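Temlow Wrist Kit, sample data card
Maintainer: Nisreen Abou Jaoude
Version 2, 1 July 2020

Evaluation recordings for the two-finger Temlow gripper with wrist camera, sold by Kilville. The set holds 505 episodes; 149 are reserved for testing. Images and joint states are logged at 20 Hz.

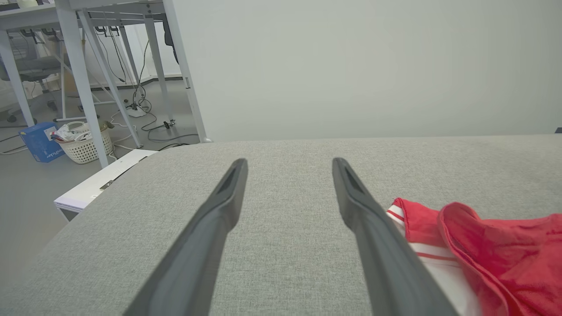
Labels are stored per episode in labels.csv, one row per target item. Cloth targets get a color field and a support field; a red and white garment on a gray upholstered surface is entered as "red/white, upholstered". Background furniture and cables are not labeled.

Known issues: fingertips occlude part of the target at close range. Depth is not included. Flelta loader required.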